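Notes for the talk, Tsion Negash
Local history room, 2 p.m. Keep the water close by.

Good afternoon, everybody, and thank you for coming in on such a nice April day when I'm sure your gardens are calling. I'm Tsion, and I've been helping families write obituaries and life stories for 19 years now, first at the weekly paper and then on my own. I still get nervous before every single one, so be kind to me!

(Wait for people to find chairs.)

I want to start with my aunt. When she died, we sat down at her kitchen table, six of us, and not one could say what year she left the cannery. We knew she hated the smell of it. We knew she sang on the bus home. But the year, no. We called two cousins and got two different answers, and in the end we wrote "for many years" and left it alone. I've come to think that was fine - the singing is what people brought up at the service anyway.

So, first thing. Start with the plain facts, and get them from paper if you can. Birth, parents, schools, service, marriages, jobs. Discharge papers are wonderful. So are union cards and the inside covers of Bibles. Check the spelling of every grandchild's name with that child's own mother or father, please, and then check it again.

(Hold up the blue folder. Pass it to the left side first, they were skipped last time.)

Second, ask about ordinary days. What time did he get up? Who did she call when the car wouldn't start? I had a family tell me for an hour about their dad's work at Dilora, all the promotions, and then his son mentioned, halfway out the door with his coat on, that his father had cut the hair of every boy on the block for 17 summers, on the back steps, with a dish towel around their necks. Well, we sat right back down again. It went in the second paragraph.
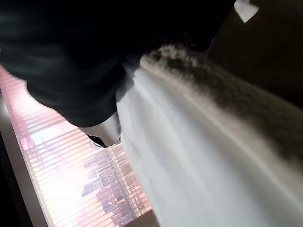 His son read that part out loud at the lunch afterward, and three grown men stood up and said they'd had those haircuts. I keep a copy in my desk.

(Slow down here. You rush this bit.)

Third, survivors, and this is where feelings get hurt. Stepchildren, former wives, the friend who drove her to every appointment. Talk it over before you write the list, even if it's a hard phone call. I'd sooner have a long list than a cousin who finds out from the newspaper that she was left off.

Length and cost, quickly. Papers mostly charge by the line or the inch, so ask before you write. You can run a short one in print and put the long one on the funeral home's page, or just hand it out at the service.

(Questions until the coffee is ready. Sign-up sheet for the writing afternoon is by the door, and get the folder back!)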